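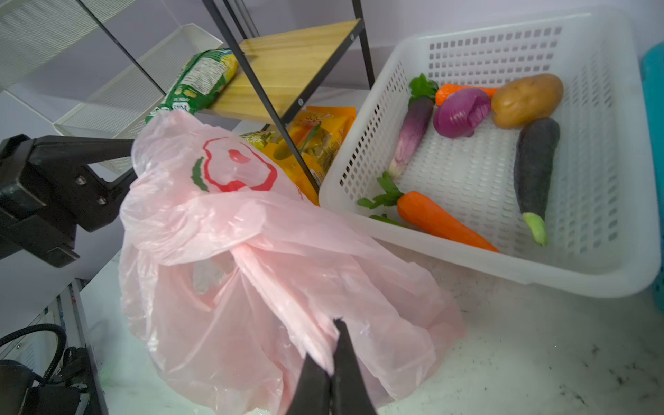 Saturday, late morning

Equipment planning for the grocery unpacking bench. Pieter wants a list he can put a total on before the end of February, so this is the working version. Prices are what I was quoted, before delivery.

Where we are: one arm on the counter, two-finger gripper, wrist camera. The produce basket and the snack shelf stay as they are. Thin plastic bags are the job that is pushing the spending, so I've tried to sort what we need for those from what we would just like.

1. Second arm

Two quotes. Tavine at 3,089 with mount, cabling and power supply. Silby at 2,291 for the arm alone, and they don't stock a mount that fits our rail, so we'd be drilling our own plate. Vusumuzi thinks a plate is a day's work. I think it is two, plus the time to redo the calibration when it shifts. Tavine also answers the phone.

The case for a second arm is holding a bag open with one and reaching in with the other. With one arm we can pinch a fold and lift, or drag, and that is all. Pieter asked if a fixed clamp would do the same thing. For some bags, probably. Worth trying before we commit, see 3.

2. Fingers

Stock black ones are fine on the toy veg. On film they are less good, the tip is angular and I worry about tearing. Buthelezi will do a set of soft pads for 74. Order two sets, one on the arm and one in the drawer. This can go through on the small purchases code without waiting for the rest.

If the second arm is a Silby the pads won't fit it. Not a big sum but write it down somewhere, we forgot this last time with the screws.

3. Bag clamp

No purchase yet. There is a spring clamp and some aluminium angle in the workshop. Vusumuzi to make something up on the left side of the counter, clear of the cable loop. Try it with the thin bags first, then with paper.

4. Overhead camera

The wrist view loses much of the counter whenever a bag is bulging in front of the fingers. Pedell have a fixed camera with bracket for 194. I'd put this above the second arm in order of need. It helps every task and it doesn't need much bench time to set up. Check the bracket will take the wall side, otherwise it has to hang from the shelving and that will shake.

5. Consumables

Bags: we reuse them until they split and they get softer as they go, so runs from different weeks aren't really comparable. Buy a box of one type and bin them on a schedule. Snack packets the same. No price yet, will ask when I order the pads.

Order as it stands:
Pads, two sets – now
Camera – now, if Pieter signs
Clamp – make it, test it
Arm – hold until the clamp has had a fair go

Left for Pieter: does the Tavine quote stay open past the end of the month, and can the arm go on next year's money if not? I'd rather wait than take the Silby for the sake of the price.

Left for Vusumuzi: measure the free rail on the right of the counter, with the basket where it is now. If the second base doesn't fit without moving the basket I need to know before we talk to Tavine again.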